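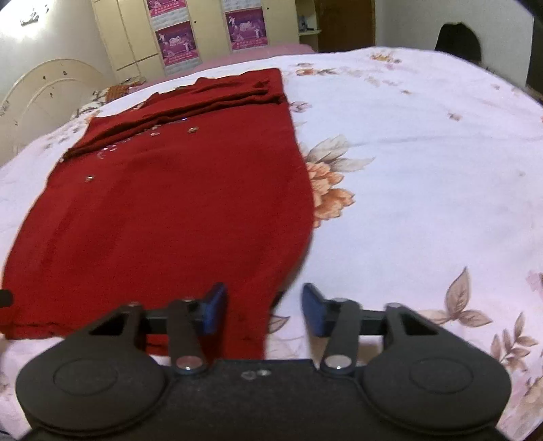
Storard Community Dance Club — Wardrobe Corner

So the red one is out of the box again. I told myself I would only refold the top layer of the club costumes this week and leave everything else until after the holidays, and then I saw that deep red with the sequins up near the bunched part and, well, there went my evening.

I should back up. When I took over the wardrobe from Evanthia Spanos in May, what I got was a set of keys, a stack of plastic boxes and one sheet of paper that said "reds need looking at." That was the handover! Evanthia is a wonderful dancer and she can hem a skirt faster than I can thread a needle, but she keeps her filing system in her head. I have been opening boxes ever since, one or two a week, and spreading things over the bed in my spare room (white floral sheet, very old, very soft, and it doesn't snag anything, so it has become the official costume sheet).

The bed is really the best place for it. I tried the kitchen table for a while and the long pieces kept sliding off onto the floor, and I don't trust my kitchen table around anything with sequins. On the bed I can lay a piece flat, walk around to the far side, and see where the creases have gotten in. With this red one it's the folded band that worries me. There's a long dark crease rolled right across it and the border has gone wavy, and I'd like to ease that out before it decides to stay like that forever.

I don't iron near the decorations. I did that once, on a blouse of my own, and I'm not going to talk about the blouse. What I do now is press only the plain part, from the back, with a cotton dish towel in between and the iron on low. For the fancy end I hang the piece in the bathroom while I take a shower and then smooth it with my hands. It's slow. I like it, though. I put the radio on and my husband knows not to come looking for the spare pillows.

The decorations are the other thing. This one has silvery and lilac sequins in a little curve, and a gold-toned ornament farther along, and I go over every bit of it with a fingertip to feel for anything wobbly. If a stone moves, it gets a stitch or a dot of glue that same night. I used to put the loose ones in a dish "for later" and I now own a dish with a lot of stones in it and no idea which costume any of them came from. If you danced in the spring show and you're missing something shiny, please come and look in my dish.

A few people have asked what thread I'm using on the hems. It's the Galanis polyester in dark red, the big spool, and I've been very happy with it. The hem on this one has an uneven edge and I'm going to leave it for now. I went back and forth! Theano Lazaridis thinks it should be unpicked and done over properly, and she is probably right, but from the stage at Kistley Hall you can't see a hem at all, and I have a whole box of zippers that are more urgent than one edge.

Storage, then. Everything red is going into its own box from now on, after that business with the cream shawls (they're pink shawls now, they look nice, we're keeping them). I roll the plain parts around old sheets and put tissue over anything with sequins so they don't catch on the layer above. Each box gets a card on the inside of the lid AND on the front, in marker, in capital letters. Evanthia laughed at me for the capitals. She also rang me last week to ask where the gold sashes were and I could tell her without getting up from the couch, so there.

We do need more tissue. I've used 2 packs already and the next one is going fast — if you order shoes online and they come wrapped in the stuff, save it for me, any color except black. Hangers too, the wide kind. The wire ones leave bumps in the shoulders and I've been quietly taking them to the recycling.

Next up is the green box, which I have not opened, and which smells faintly of lavender and something else. If anyone wants to come over and be brave with me, I have coffee and half a walnut cake. Bring your own thimble.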